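Re: Gradual hind limb weakness in an older rabbit, NSAID and nerve function questions

September 8, 2023 | Njål Sjöberg
5 min read
3 replies | 7 shares

On the Erkerwood list, Kvam wrote:

> Our practice has a seven-year-old neutered male lop, 3 kg, with a gradual loss of hind limb use since January. Owner reports he first stopped jumping onto the sofa, then began to drag the left hind. Appetite normal. Urine staining on the ventrum and inner thighs, some sludge on expression. Deep pain present both sides. Proprioceptive placing absent left, delayed right. Radiographs show bridging spondylosis in the lumbar region but nothing I would call a fracture or luxation. E. cuniculi serology came back positive for IgG, and IgM is still pending.
>
> He is on meloxicam once daily and the owner believes he is a little brighter. Questions: (1) is there any value in a 28-day course of fenbendazole on IgG alone, (2) how do people manage the bladder, and (3) does anyone use a cart in a rabbit this size? Colleagues at Flallari have suggested euthanasia and I would like other views before I talk to the owner again.

Taking these in order.

On fenbendazole. IgG alone tells you the rabbit has met the organism at some point, and a large share of clinically normal pet rabbits would give you the same result. I would wait for the IgM if it is due within a day or two. If the lab is slow I would start, provided you have a baseline CBC, and repeat the count at the midpoint. Bone marrow suppression has been reported in rabbits on this drug and the cases I have seen were picked up late, on a rabbit that had gone quiet and was assumed to be failing from the original disease. Weigh him on a gram scale before you calculate the dose. Owners tend to give the weight from the last vaccination, and a rabbit that has lost lumbar muscle over several months can be well under that figure.

A slow, asymmetric onset with spondylosis on film is, to my reading, more in keeping with a compressive or degenerative lesion than with E. cuniculi. You do not mention head tilt, nystagmus or any change in the eyes. If those are absent I would put the parasite second on the list. Note that spondylosis is also a common incidental finding in rabbits of this age and the plain films do not tell you what is happening in the canal. If the owner can travel, CT is worth pricing. Without advanced imaging you are treating a presumption, and the record should say so.

Renal values matter here for two reasons: the organism has a liking for the kidney, and he is on a daily NSAID. I did not see a creatinine in your message. Please run one with a urine specific gravity before the meloxicam goes any further, and again at 28 days. 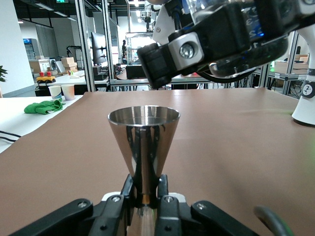 On the bladder. The first thing to establish is whether he is retaining with overflow or is simply unable to posture. The two look identical from the state of the fur. Palpate after he has voided by himself, and confirm with ultrasound if you have it. A large, turgid bladder that resists expression suggests an upper motor neuron pattern. A flaccid one that leaks under light pressure suggests lower motor neuron involvement. A small bladder with wet thighs is usually a rabbit that cannot lift his hindquarters clear of the stream.

If he is retaining, the owner will need to express him two or three times daily. Most can learn it in one supervised session, provided the rabbit is well supported and nobody is in a hurry. Steady pressure only. I would not teach it until obstruction has been ruled out on film, and sludge should be treated as a possible obstruction until you have looked at the urethra. Where there is heavy sludge I flush under sedation once, then rely on fluids and diet: hay and fresh greens as the base, pellets cut back, and water in a heavy bowl as well as the bottle. A weak rabbit will often drink more from a bowl at floor level.

Urine scald is what turns these cases bad. Clip the area, rinse with lukewarm water, pat dry and check the skin twice a day. Fleece over an absorbent layer is better than shavings. In the warmer months add a flystrike check to both of those visits. Submit urine for culture if there is any doubt, and take the sample by cystocentesis.

On carts. I have fitted a few and the outcome depends almost entirely on the forelimbs and on temperament. A cart is for short supervised periods. It must not prevent him from reaching his caecotrophs for any length of time, and the harness will rub in the axilla if the fit is even slightly wrong. Start on a non-slip floor with five minutes and look at the skin afterwards. Some rabbits freeze in the frame and do far better on a padded surface with rolled towels on each side. The Sturnon pattern has an adjustable rear saddle and would suit a 3 kg rabbit, but try to borrow one before the owner spends the money.

Regarding meloxicam, "a little brighter" is difficult to use. Ask the owner to film him crossing the same stretch of floor once a week, and score it yourself. I would also consider adding gabapentin if he resents handling over the lumbar spine, starting low and watching for sedation and reduced faecal output.

As to euthanasia, I would not rule it out and I would not lead with it. He has deep pain in both hind limbs and he is eating. Set criteria with the owner now — loss of appetite, skin breakdown that does not respond, loss of deep pain — and put a recheck date on paper.

One administrative matter. Case 591 in the list archive covers a doe with a very similar history, including serial neurological scores and the post-mortem findings. The attachments were stripped when the archive was moved, so write to me off list and I will forward the originals.

Please post the IgM and the creatinine when you have them.

Njål Sjöberg
Small mammal referrals, Erkerwood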